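Chapter 3
Competition Formats and the Elimination Schedule 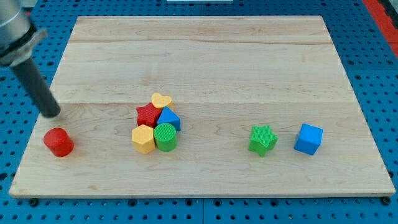 Page last changed: November, by Océane Petrenko

A competition format is the set of rules that decides who appears in an episode, what the contestants are asked to do, and how the number of contestants falls from the first episode to the last. Chapter 2 dealt with casting. This chapter takes the cast as given and looks at the schedule that reduces it.

3.1 Terms used in this chapter

The starting field is the number of contestants present when the first episode is recorded. The closing field is the number present at the start of the final. An exit is any departure, whether by vote, by judges' decision, by withdrawal or by removal under the house rules. A scheduled exit is one the producers planned before recording began. All other exits are unscheduled.

A round is one complete cycle of task, result and exit. A round and an episode are often the same length, but they need not be. In a daily show a round may be spread over five or six episodes, and in a short weekend series two rounds may be recorded in one day and shown together.

3.2 The basic count

Suppose a series begins with a starting field of 16 and is to end with a closing field of three. Thirteen exits are needed. If each round produces a single exit, the series needs thirteen rounds before the final, which makes fourteen broadcast rounds in all.

Few broadcasters order a series in that way. The number of episodes is usually fixed first, by the slot and the budget, and the starting field is then adjusted to fit. Where the field cannot be adjusted, the producer has three tools: the double exit, the non-elimination round and the late entry. A double exit shortens the schedule by one round. A non-elimination round lengthens it by one. A late entry also lengthens it by one, but it changes the cast as well, and its effect on viewers is harder to predict.

3.3 Case: The Pitska House

The Pitska House was a daily captive-format series made by the production company Skerkley. Contestants lived on a closed set and were nominated by one another, with the final decision left to a viewer vote. The first season ran for 112 episodes from a starting field of 16.

The schedule had 17 rounds before the final. Only 13 exits were needed, and the surplus was taken up with two late entries and two non-elimination rounds. Both late entries were placed in the first half of the season. The production notes give the reason: a contestant who enters after the midpoint has missed most of the nominations, and viewers tend to treat the place as unearned.

One unscheduled exit occurred in the fourth round, when a contestant withdrew after the task had been recorded but before the vote was opened. Skerkley canceled the vote and counted the withdrawal as the exit for that round. The rest of the schedule was left unchanged -- a choice made possible by the fact that no vote money had yet been taken.

3.4 Case: Kundley Nights

Kundley Nights, a weekly talent series presented from a theater, used a different method. Each of its 33 acts performed once in an opening stage, and the judges then cut the field to 12 in a single episode. Large cuts of this kind are common in talent formats, where the audience has not yet formed attachments, and rare in captive formats, where it has.

McKinnon (the format consultant to the series) proposed that the judges' scores be carried forward into the viewer stage at half weight. The proposal was tested in rehearsal and dropped. With scores carried forward, the act placed last by the judges could be saved only by a very large share of the vote, and the rehearsal audience did not understand why a popular act had left.

3.5 Order of work

The remaining sections follow the order in which a schedule is normally drawn up. Section 3.6 covers the episode order and the fixed dates within it. Section 3.7 covers the placing of double exits. Section 3.8 deals with voting windows, including the time of day at which lines open and close, and Section 3.9 with the reserve plan for unscheduled exits. Readers who have not worked with a viewer vote should read Section 3.8 before Section 3.7.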